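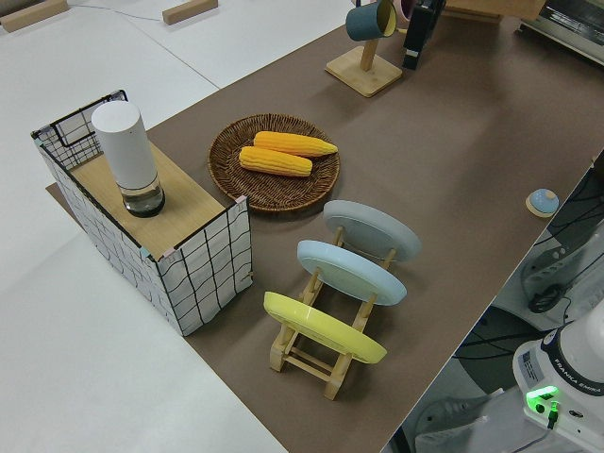 User Guide > Pedals > Multirell Delay

3. Connecting and setting the expression input

The Multirell has one expression jack on the right side, marked EXP. It accepts a standard TRS expression pedal or the Kubo two-button footswitch. The pedal has to learn which one you are using before the jack will do anything.

3.1 Before you start

Turn your amplifier down. Unplug the power supply from the Multirell. Use a TRS cable for this jack. A regular guitar cable will fit, but the pedal will read it as fully closed and the delay time will stay at its shortest setting.

CAUTION: Do not connect a powered device to the EXP jack. Control voltage from a synthesizer or sequencer can damage the input and is not covered by the Ereten warranty.

3.2 Calibrating an expression pedal

1. Plug the expression pedal into EXP.
2. Hold down the TAP switch and connect the power supply. Keep holding until the TAP light turns red.
3. Release TAP. The light blinks slowly.
4. Move the expression pedal all the way to the heel position and press TAP once.
5. Move it all the way to the toe position and press TAP once. The light turns green.
6. Press BYPASS to save and leave calibration mode.

If the light goes back to red after step 5, the pedal did not see enough travel. Check any range knob on the side of the expression pedal, turn it fully up, and start again from step 2.

3.3 Assigning a knob

1. With the effect on, hold BYPASS for 2 seconds. Both lights blink.
2. Put the expression pedal in the heel position and set the knob where you want it.
3. Move to the toe position and set the same knob again.
4. Tap BYPASS to save.

You can assign TIME, REPEATS or MIX. Assigning TIME gives a pitch bend as you move the pedal, the same as turning the knob by hand. The longest delay available from the pedal is 1,135 ms - to go past that, use tap tempo.

NOTE: Each preset stores its own assignment. Calibration is stored once for the whole unit.

3.4 Using the Kubo footswitch

Hold TAP while connecting power, as above, then press either Kubo button. The Multirell switches to footswitch mode and restarts. The left button steps down through the presets and the right button steps up. Press both to freeze the repeats.

3.5 Firmware

Footswitch mode needs firmware 2 or later. Units shipped before July can be updated over USB with the Lirar app. See section 6.

Section revised by Lerato Ntuli, Ereten product support.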